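Ultlow Paint 7 User Guide
Section 7: Setting Up a Custom Oil Brush

This section covers the creation of a custom oil brush in Ultlow Paint, the paper and load settings that affect it, and the steps for saving it to a brush set. It applies to the desktop version only. Tablet users should see Section 20.

Last revised 11 Mar 2021

Before you start

Calibrate the stylus (Section 2). A brush built on an uncalibrated stylus will respond differently once calibration is run, and the pressure curve will have to be redrawn.

Open a test canvas. The Scratch preset is large enough for most brushes. Do not build a brush on a finished painting. Test strokes are written to the active layer and count toward the undo limit of 51 steps.

7.1 Create the brush

1. From the Brushes menu, choose New Brush.
2. In the Base list, select Oil. The Tip, Load and Drag panels open.
3. Type a name. Names may contain letters, numbers and spaces. Slashes are not accepted.
4. Click Create. The new brush appears at the bottom of the Unsorted set.

Note: If Oil is missing from the Base list, the Bratetti media pack has not been installed. Close the program, run the pack installer, and start again from step 1.

7.2 Set the tip

1. In the Tip panel, choose Flat, Round or Filbert.
2. Set Size. The value is in canvas pixels and does not change with zoom. The largest size is 633.
3. Set Bristle Count. High counts give an even stroke and slow the redraw on large canvases.
4. Set Stiffness. Low values let the bristles spread under pressure. At 0 the tip ignores stylus tilt.
5. Draw several strokes on the test canvas at light, medium and full pressure.

If the stroke breaks up at light pressure, raise Minimum Flow one step at a time until it holds together. Changing Size at this point resets Minimum Flow to its default.

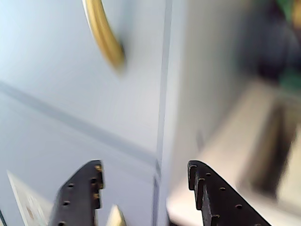
Figure 7-1. Cabinet door with gold-toned handle.

7.3 Set load and drag

Load controls how much paint the brush holds at the start of a stroke. Drag controls how much it picks up from the canvas.

1. In the Load panel, set Amount to 20.
2. Turn on Deplete. The stroke now runs out over its length.
3. Set Reload to On Lift. With Reload set to Never, the brush must be refilled by hand from the mixing tray.
4. In the Drag panel, set Pickup. Values above 51 muddy light colors quickly.
5. Turn on Sample All Layers only if the brush must pull color from layers under the active one.

Caution: Sample All Layers does not respect locked layers when reading color. It will not write to them, but hidden texture may show up in the stroke.

7.4 Choose a surface

The surface is stored with the canvas, and the brush stores only its response to it. A brush saved with Grain at 0 looks the same on every surface.

1. Open Canvas > Surface and select a weave. Juhász Fine is the default for new canvases.
2. In the brush panel, set Grain.
3. Set Grain Mode to Fixed for a weave that stays put under overlapping strokes, or to Random for a looser result.
4. Repeat the pressure test from 7.2, step 5.

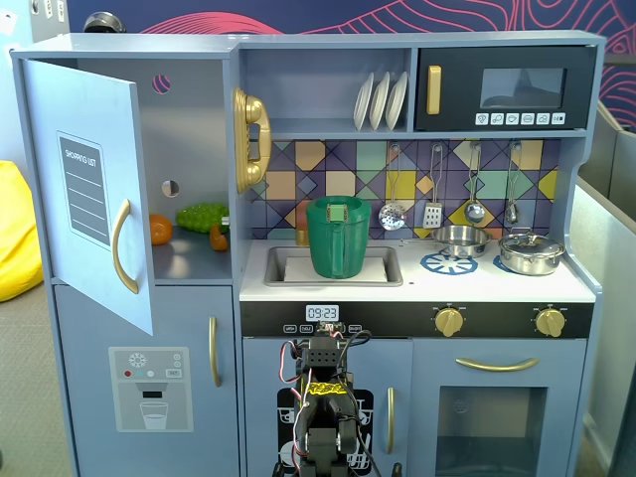

Figure 7-2. Play kitchen, upper refrigerator door open.

7.5 Save and back up

1. Right-click the brush and choose Save State. Until this is done, all changes are lost when another brush is selected.
2. Drag the brush from Unsorted to the set where it is to be kept.
3. Choose Brushes > Export Set and pick a folder outside the program directory.

Caution: Updating the program replaces the contents of the program directory. Sets exported there are deleted without a warning.

Exported sets can be opened in Cleltik Viewer for printing swatch sheets. The viewer reads Tip and Load values and ignores Drag.

To return a brush to its last saved state, right-click it and choose Restore. To return it to the base values, choose Restore to Base and confirm.

Continue to Section 8, Mixing Tray.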